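Brudberg Vinyl Sticker Pack, Mono Series
Waterproof die cut vinyl, matte finish

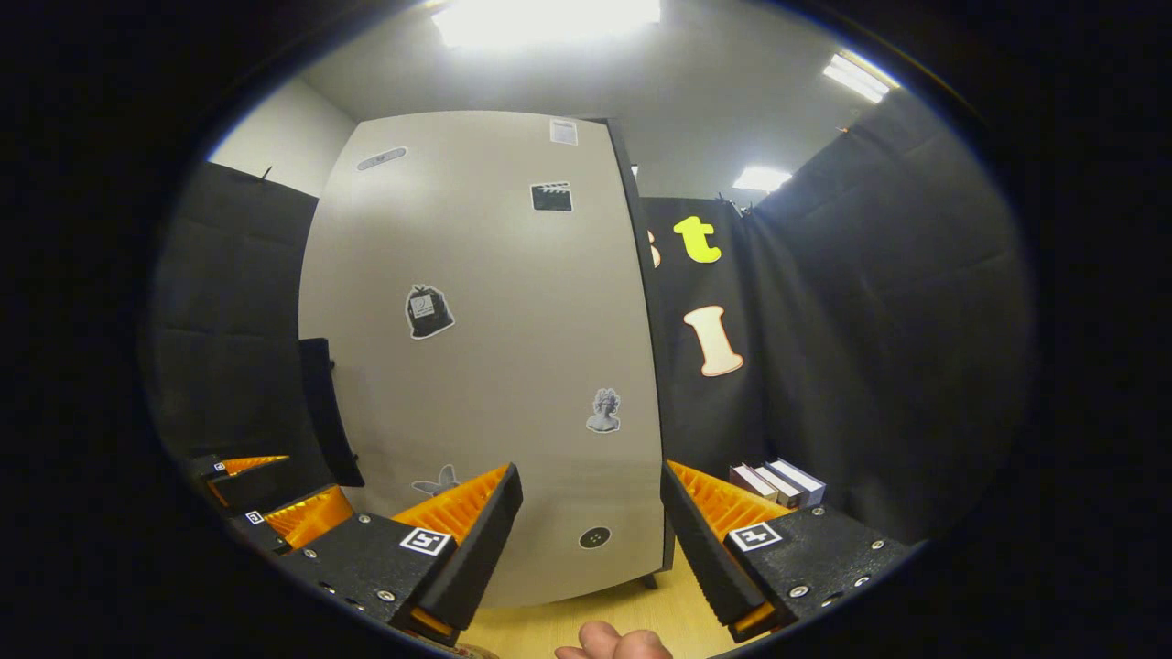 Mono stickers on a light gray panel, incl. clapperboard and classical bust

23 stickers per pack, no doubles. Black, white and grays only. Biggest is about 60 mm across, the rest smaller.

Sticks to: laptops, lockers, fridges, painted doors, water bottles. Not great on raw wood or anything dusty. Wipe surface first, let it dry, press from the middle out.

Peels off clean for up to 2 years indoors. Outdoors less, depends on sun. Top rack dishwasher ok up to 40 C, hand wash is safer tho.

Shipping: flat mailer from our Oston warehouse. Orders in before noon go out same day. Ternmont pickup is back in January.

Returns: unopened packs only, keep the reciept.

Also in this range: Brudberg Color Series, Mono Mini (sold out, more comming), blank label sheets.

Page updated 26 October 2025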